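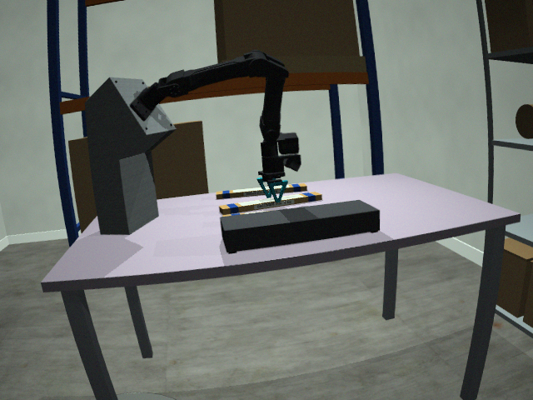

The Delero table in simulation, arm over the two long bars.

Delero update: the wide wrist view, and what it bought us

Quick one this time, the write-up is due and half of it is still in note form. Main news first. The wide wrist view beats the narrow one for picking up long thin things that lie close together. Tested in simulation only so far. 160 test runs for each version, same starting layouts, same arm, same table, and the wide version got a clean pick in 65 per cent of them. The narrow one came out well behind and on the close-together layouts it was poor. Full table in the report, once the report exists.

For those who missed the last issue: Delero is the part of the Bumdale work that deals with objects most grippers hate. Long, thin, light, lying side by side. Two fingers have to come down with one of them in the gap between, and the gap is small, and if the fingers are turned a few degrees wrong you clip the neighbour and push both. People do this without thinking. Our policy did not, for most of the spring.

What we changed

Before: a policy trained on two views, one from the side of the room and one from the wrist with an ordinary narrow lens. The room view knows where the bars are but is hopeless on fine turning of the wrist. The wrist view is fine from high up. Then the arm comes down, the bar fills the picture, and the policy can no longer see the ends of it or what lies next to it. So it guesses.

After: same room view, but the wrist lens swapped for a very wide one. Everything bends. Straight edges come out as arcs and the corners of the picture are black. But the fingers stay in view all the way down and so does whatever is beside the target. We did not straighten the picture first. Tried it, lost the outer part of the view, which was the part we wanted, dropped it. The network seems happy enough with bent edges as long as they are bent the same way every time.

Training was behaviour cloning and nothing fancier. 373 demonstrations, all made in the simulator by teleoperation, all in the same room layout with the objects moved about. Jomus (our replay tool, for newer readers) then re-renders each demonstration with both lenses, so the two versions learn from exactly the same movements. That was the whole point of the design really. In earlier rounds we compared lenses using different demonstrations and then argued for weeks about wether it was the lens or the driver.

What counts as a clean pick

This got asked at the open meeting so here it is in writing. Fingers close on one object. Object leaves the table. Still held when the arm stops. Neighbour has not been shoved further than its own width. All four or it's a fail. The last rule is harsh and we know it — drop it and both numbers go up, the wide one by less, which makes the comparison look worse for us. Leaving it in anyway, it was written down before the runs.

Scoring is done from the simulator's own state and not from the pictures. No judging by eye.

What the wrist sees

The view below comes from the wide lens, with a package between the teal fingers and E6013 readable down the label. More of the same design over on the left, bent right round the rim. With the narrow lens you would have the label and very little else. It is the stuff at the rim that the policy appears to be using: when we blanked the outer ring of the picture during testing, the advantage over the narrow lens mostly went away. Same weights, same layouts, only the ring missing. A blunt test I admit, the network had never seen a blanked ring before and may simply have been put off by it. A version trained with the ring blanked from the start is on the to-do list.

Shadows are worth a mention too. The gripper throws a shadow over the thing it is going for and in the first renders we had shadows switched off to save time. Policy trained without them, tested with them, fell over. Switched on for everything now. Slower. Worth it.

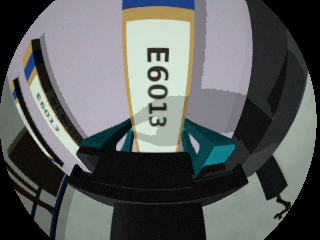
Where it still goes wrong

Mostly at the start of the descent. If the arm begins a long way off to one side it comes in at a slant, corrects late, and lands one finger on top of the bar. The wide view doesn't help much there as the object is tiny in the middle of the picture until quite low down. A bit more resolution might fix it. So might better demonstrations, the drivers nearly all started from above.

Second kind of failure: picks the wrong one. Goes for the neighbour, grips it nicely, and scores as a fail becuase the target was the other. The target is given to the policy as a marked point in the room view at the first moment only, and with two alike objects side by side it seems to lose hold of which is which. Suggestions welcome. We have one idea (mark the wrist view too) and no time to try it before the deadline.

Third, a handful of plain odd ones. Gripper stops just above and hovers until time runs out. Seen with both lenses. No idea yet.

Next

Another 200 demonstrations with slanted starts, to go at the first failure directly. The drivers' rota goes up outside the Hughes room, put your name down if you have done the practice session — and if you haven't, do that first please, we had to throw a batch away last time.

After that the real arm. Aiming for December. The real wide lens is bought and fits the bracket, but the calibration is not done and the fingers will need matching to the simulated ones before any numbers mean much. Nothing in this item should be read as a claim about the real arm. Several people have quoted the earlier simulation figures as if they were, so please don't.

Report goes round the group list on 1/10/20. Comments back on the draft by reply to the list, margins are fine, scans of handwriting less so. Layouts and scoring script are in the usual shared folder under Delero, along with both sets of weights. The old folder is frozen, don't run anything from it.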